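Katine Yarns Pattern Support
Ticket: Vatska mittens, thumb gusset stitch count is off
Opened 8/12/24 by Paraschiva Manole
Status: Solved

Hello, and thank you for such a lovely pattern! I'm on my second Vatska mitten (the first one went to my sister, who won't give it back) and I keep ending up 2 stitches short when I get to the thumb. I'm using the Parkarano worsted, size 6 needles, and my gauge matches yours as near as I can tell. I've ripped back to the cuff three times now and the yarn is starting to look a bit tired, poor thing. 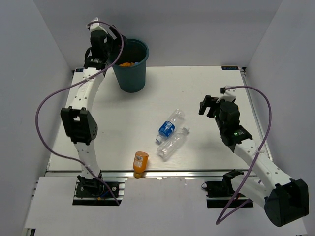
Work table, bottles and bin

Reply from Liviu Enache, pattern support

Hi Paraschiva, I'm so glad the first one found a good home! Let's sort out the second. Could you try these and tell me where your count changes?

1. Count right after the ribbing, before any gusset increases. You should have 30 stitches.

2. Check which printing you have. The older one left out the increase on the last gusset round, and I'm sorry to say we only caught it in October. 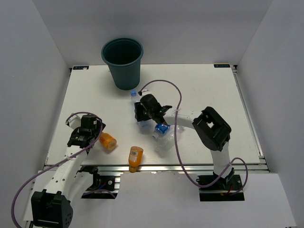 3. Look at your markers. If the second one slips under a yarn over, it's very easy to knit right past the increase without noticing (I've done it myself, more than once).

Reply from Paraschiva

It's number 2! I have the old printing, the one with the Väisänen chart on the back. I had 30 after the ribbing and everything was fine until that very last round, so I put in the missing increase on both sides of the gusset, just as I'd done by instinct on the first mitten, I suppose.

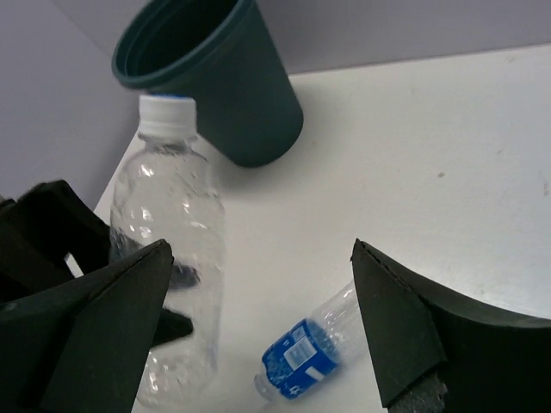

My thumb has all its stitches now and it sits nice and flat against the palm. One more little question while I have you: will a 200 yard skein stretch to a matching hat?

Reply from Liviu

Wonderful! Yes for a child's hat, but for an adult I'd get a second skein. I've sent the corrected page to your email and I'm marking this one solved.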